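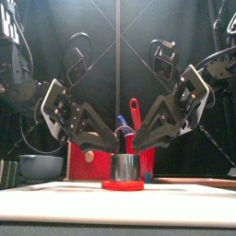
The two-arm setup at Bremum, grippers open over the steel cup.

Mirela Fagundes has her elbows out like someone carrying a tray through a crowd. She's holding two small handles, one per hand, and a few feet away two robot arms are doing what her arms do. Mostly.

"Watch the left one," she says. "It's always a hair behind me. Or I'm ahead. One of those."

Her job, four days out of the week, is to show robots how to do things. Not by writing code. She does the task herself through the handles, the arms copy, everything gets recorded, and later a program studies the recordings and has a go on its own. This month the task is a cup. Grip it from both sides, lift it off a red pad, put it back down.

That's it? A cup?

"Everyone says that. My mother said that." She doesn't look up. "Try it."

So I tried it. More on that in a minute.

Fagundes came to Bremum in January from a bakery, where she decorated cakes. Saw the ad, thought it was a scam. The person who hired her was Hefin Jenkins, who runs the teaching side of the shop, and he says the cakes were the reason. "Steady hands, fine, lots of people have steady hands. What she had was patience with doing the same thing and having it come out a bit different every time and not getting mad about it."

The record so far for the cup task is 705 demonstrations. Of those, 37 got thrown out. I asked what gets one thrown out.

"Hesitating," says Jenkins. "If she stops to think, the robot learns to stop. It doesn't know she was thinking. It thinks stopping is part of the job."

Fagundes: "I sneezed once. He kept that one to show people."

The steel is the annoying part, apparently. Each arm carries a camera up on the wrist, and a polished cup shows those cameras whatever happens to be nearby. Red from the pad, dark from the arms. Move anything and the cup looks like a different cup. Jenkins wanted that. He'd started with a matte plastic one and the robot got good at it fast and then was hopeless with anything else. "It learned that cup. Great. Nobody needs a robot for that cup."

The clutter at the back of the table stays for the same reason, the red box with the knob, the holder with the spatula in it. Stuff gets shifted between rounds. A real kitchen has stuff, he says.

There are two ways to teach here. The handles are one. The other is older, you just take hold of the arm and walk it through the motion. Berwyn Kemeys, who builds and fixes the arms, likes the second way and will tell you so at lenght.

"You feel the weight. You feel when a joint doesn't want to go somewhere. With the handles you're guessing at that."

Fagundes disagrees. "With one arm, sure. With two I'd need to be an octopus. And then my hands are all over the pictures." She did roughly a week of it that way in the spring and went home with a sore back.

They have clearly had this argument before. Kemeys shrugs, goes back to a cable.

OK, my turn. The handles are lighter than they look. You squeeze to close the gripper and there's no feeling of touching anything, so you go by eye, and my eye was wrong. Right gripper got there first and shoved the cup off the pad. Second try, same thing but the left. By the fifth I had it up in the air for maybe a second and felt like a surgeon. Fagundes was kind about it. None of my tries were saved, I checked.

"You were looking at the grippers," she told me after. "Look at the rim. Both sides should be arriving at the rim together. Your hands sort it out if you let them."

Does it bother her, teaching a machine something and then it goes off and does it without her?

Long pause, handles still in her hands.

"The first time it ran by itself it did this little dip before it grabbed. Tiny. And I thought, what is that, why's it doing that. Then I watched my own recordings and I do it. Every time. I had no idea." She laughs. "I do it with my coffee too, now I cant stop seeing it."

Next up is pouring. Jenkins wants water in by the end of the summer, Kemeys wants it nowhere near his motors. They've settled on dry rice to start.

Fagundes has already bought the rice.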